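Nadlow Winter Coat Project: progress report to the Rerby Fund
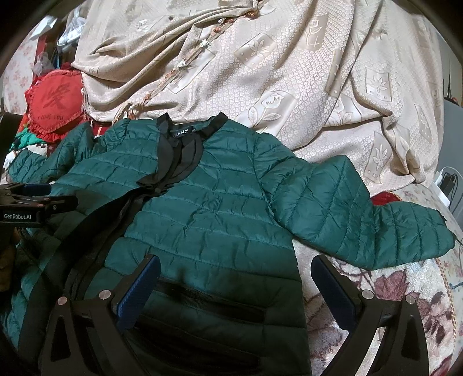
Nadlow, December 2024

Quick one, sorry, sorting day again tomorrow and I want this with you before the office shuts. Full accounts to follow in the new year as agreed.

Where we are

Grant of 2488 received in July, all of it now either spent or promised. Main costs: wash and reproof, replacement zippers and thread, rent on the back bedroom and landing at Mac Mathúna House, van fuel. Receipts are in the blue folder and scanned, Siobhán Brennan has both.

Coats are coming in faster than we can check them. Good problem but still a problem. Adult sizes mostly. Still very short on kids and on anything in a men's large.

How the checking works now

You asked about this after the last report so a bit more detail. Each coat gets laid out flat on the bed, front up, closed as far as it'll go. Then we go over the seams, the collar, zipper, cuffs, pockets, hem. Then turn it over and do the back. Then lining. We tried doing it on hangers in the summer and missed too much, a quilted coat hides a split seam when its hanging up.

The dark green puffer is a fair sample of what we are getting at the better end. Slightly glossy, wide quilted channels, black collar band and black ruffle trim down both sides of the opening, long ribbed trim at the pocket. Lots of trim means lots of stitching to go over so a coat like that takes longer than a plain parka. Fine creasing along the seams is normal on these and we don't mark down for it. Brand label in the neck is half under a fold, I can read HOLY and that's it, so will fill in the maker on the sheet when I get back to it.

Grading is still 3 piles: ready, repair, rag. Repair pile is the one that grows.

Repairs

Brava Alterations have been very good to us, reduced rate through to spring and they take a bag at a time. Turnaround is 9 days on average. Zippers are the big cost, far more than I put in the budget, I underestimated that line and over-estimated washing. Would like to move money between the two if you are happy, total stays the same. Please confirm by email, a one line reply is fine.

Handing out

4 sessions held so far, all at the library. Last one the busiest. People want to try things on, obviously, and we need a second mirror. Long coats go first, then anything with a hood. Dark colors go before bright ones every time. Note for next year's appeal.

Problems

Damp on the landing. Everything moved into the bedroom for now, which makes it tight to work in. Landlord told, waiting.

Light in the bedroom is poor, one side of the bed is in shadow and dark fabric is hard to check. Want to buy a clamp lamp out of the small equipment line unless you object.

Labels. The sticky ones fall off nylon. Switched to tie-on tags through the zipper pull, much better.

Next

Finish the repair backlog. Put out a call for childrens sizes through the schools. Book the library for the rest of the winter. Send you the accounts and the size breakdown together, the breakdown is half done and I would rather not send half.

Anything missing, call Siobhán, she is quicker on the phone than I am on email.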